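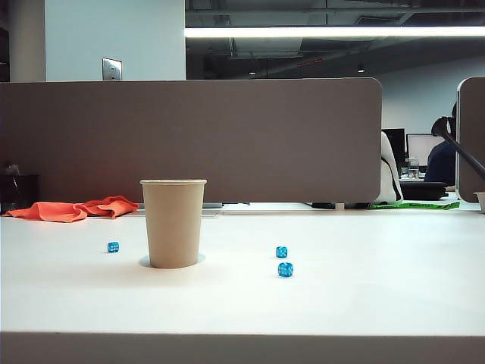 Rakidlow Desk Set

README, last touched in November

Pictures of small stuff on a white desk, with a text record for each setup. Started by Guadalupe Zamudio and Itzel Carrillo at the Ranville office, cleaned up later by Kenneth Evangelista. Questions to Kenneth first, he has the spreadsheet.

What's in it

1,620 pictures
327 setups (a setup = one arrangement of things on the desk, left alone until the pictures are done)
one CSV with a row per setup
notes.txt, messy, read it anyway

Things used

Paper cup. Plain tan, rolled rim, no printing. Stands upright with the open end up in the cup_up setups, mouth down in cup_down.
Dice. Small, blue, see-through, white pips. Called die_a, die_b, die_c in the CSV, left to right as they sit on the desk. The letter does NOT follow the same die from one setup to the next, they look alike and we gave up on that early.
Cloth. Bright orange. Either crumpled or folded, see the cloth column. Crumpled means dropped and not touched again. If someone smoothed a corner it should be marked "folded" or thrown out.

The desk top is white and matte. Behind it is the taupe fabric partition with the round corners. There's a gap along the bottom of the partition and sometimes a cable shows through it.

Columns

setup_id: number, no leading zeros
cup: up, down, none
dice_out: dice on the desk outside the cup
dice_in: dice inside the cup. Filled in by whoever set the desk, can't always be checked from the picture
cloth: crumpled, folded, none
cloth_where: back, front, left, right, or two of them (back-left)
set_by: initials
remark: free text, mostly empty

Example row for a setup like the one at the top:

cup=up, dice_out=3, cloth=crumpled, cloth_where=back-left

Front means the edge you sit at. Back is the partition side. Sarahí Zavala used it the other way round for her first 80 setups, these were flipped in the current CSV but the old remarks still say "front" when they mean back. Sorry. Will fix when theres time.

How a desk gets set

Clear it. Wipe if there are crumbs.
Cup first, anywhere a hand can reach from the chair.
Roll the dice, don't place them. A die that lands on the floor gets rolled again.
Cloth last. Keep it off the cup.
Fill in the row before anybody takes a picture.

Known problems

Pip values are not recorded. Jovita Mendoza began a top_face column and it got dropped, too many faces unreadable where light comes through the blue. If you need it you'll have to do it yourself.

Soft shadows around the cup vary with the time of day. Anything after 4 pm is bluer. No correction applied.

The cloth is easy to find by color alone. If your method scores very well on the cloth and badly on everything else, that's why.

"right" and "back-right" were used loosely by everyone. Treat as one value unless you've gone through and checked them.

A few setups have a cup with a dented rim. Same kind of cup, no separate name.

Splits

Last 1,000 pictures by file order are train, the rest is test. Yes, last. Never split a setup across the two, the setup that sat on the line went to train whole and the count was adjusted by dropping dupes.

Use

Free for classroom and hobby use. For anything else write to the Tapia desk at Zataline and say which verison you have, it's on the first line of notes.txt.

To do

fix the front/back remarks
merge right and back-right
second cloth color, maybe green
Itzel wants a setup with no cup and all dice in a row, not started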